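Home Newsroom Press Releases Programs Contact

Bondville Reuse Center to Open Second Sorting Hall in July

BONDVILLE – The Bondville Reuse Center will open a second sorting hall in July, adding space for household goods, school supplies and small kitchen items that residents drop off for reuse. The hall is in the former Jalleo shoe warehouse on the east side of town, next to the existing drop-off lot.

The center took in 2,307 drop-offs in the last program year, up from 1,000 the year before. The increase filled the original hall by early spring, and the center stopped accepting books and picture frames for several weeks while staff cleared the backlog. Both will be accepted again when the new hall opens.

The Jalleo building had stood empty for six years. The center signed a ten-year lease on the ground floor last fall. Work since then has included a new roof over the loading area, repairs to the concrete floor, brighter lighting and an accessible entrance on the parking lot side. The upper floor is not part of the lease and will stay closed to the public.

General contracting was done by Kwak Builders of Bondville. Shelving and rolling carts were supplied by Osix, which also fitted out the center's first hall. The project was paid for with a county waste reduction grant, sales from the center's thrift counter and donations from residents.

Under the new layout, drop-offs will be received at the east door and divided into three streets of shelving: kitchen and dining, school and office, and everything else. Items that need cleaning or a simple repair go to the back of the hall. Items that can go straight out to a household are checked, tagged and moved to the pickup counter the same day whenever possible.

Furniture, large appliances and building materials will still be handled at the original hall. Residents with a mixed load should stop at the original hall first and then drive around the block to the east door. Signs will be posted at both entrances, and the one-way loop through the lot will be repainted before opening day.
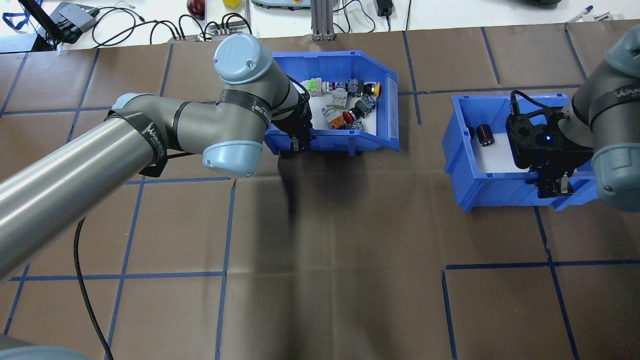

Open blue bins on a paper-covered surface marked off with dark blue tape.

The center supplied 781 households with goods in the last program year. Most came through referrals from schools, clinics and the county housing office. Families setting up a first apartment or moving out of temporary housing can receive a starter set of dishes, cookware, towels and bedding at no charge. Starting in July, a referral will no longer be required for school supplies. A parent or guardian may pick them up by showing proof of a Bondville address.

Another 739 households bought items from the thrift counter. Prices there will not change. The counter moves to the front of the new hall, where it will have a separate entrance and two checkout stations in place of one. Store credit from the old counter remains good and does not expire.

The center will accept the following at the new hall:

Dishes, glasses, pots, pans and utensils
Small kitchen appliances with cords intact
Towels, sheets and blankets, washed and dry
Notebooks, binders, pens, pencils and backpacks
Books and picture frames
Lamps, without bulbs
Board games and puzzles with all pieces

It cannot accept car seats, cribs, pillows, mattresses, paint, household chemicals, opened food or any electrical item with a damaged cord. Residents who are unsure about an item are asked to call before bringing it in. Goods left outside the door after hours are often ruined by rain and have to be thrown away at the center's expense.

Drop-off hours will be 9 a.m. to 4 p.m. on weekdays, with the last load accepted at 3:45 p.m. Weekend drop-off will be offered at the original hall only, from 9 a.m. until noon. The thrift counter will be open from 10 a.m. to 5 p.m. on weekdays. The starter set program will continue to work by appointment, and appointments already on the books will be honored at the new location.

The center is also restarting its repair evenings, which were put on hold when the first hall ran out of room. The sessions will be held once a month from 6 p.m. to 8 p.m. at the back of the new hall. Residents may bring a lamp, a toaster, a torn backpack or a similar small item and work on it with help from someone on the repair staff. There is no fee, but parts are not included. Space is limited, and sign-up opens at the front desk two weeks before each session.

A school supply drive will run through the first month of operation. Collection boxes will be set out at the Bondville library, the town office and both center entrances. The items most needed are wide-ruled notebooks, two-pocket folders, glue sticks, scientific calculators and full-size backpacks in plain colors. Used backpacks are welcome if the zippers work and the straps are sound.

Parking at the new hall is free, and spaces closest to the east door are marked for unloading with a 15-minute limit. The Route 4 bus stops across the street. Riders picking up a starter set can ask to have it held for up to five days, or request delivery within town limits when making the appointment.

The original hall will close for three days before the opening so that shelving and stock can be moved. No drop-offs will be taken at either site during that time. The closing dates will be posted on the doors and recorded on the center's phone line.

About the Bondville Reuse Center

The Bondville Reuse Center is a nonprofit organization that collects usable household goods and passes them on to residents of Bondville and nearby towns. It runs a drop-off program, a thrift counter and a starter set program for households referred by local agencies. The center is supported by counter sales, grants and private donations.

Media contact: Bondville Reuse Center, Communications Office. Calls are returned on weekdays between 9 a.m. and 4 p.m. Tours of the new hall for members of the press can be arranged through the same office.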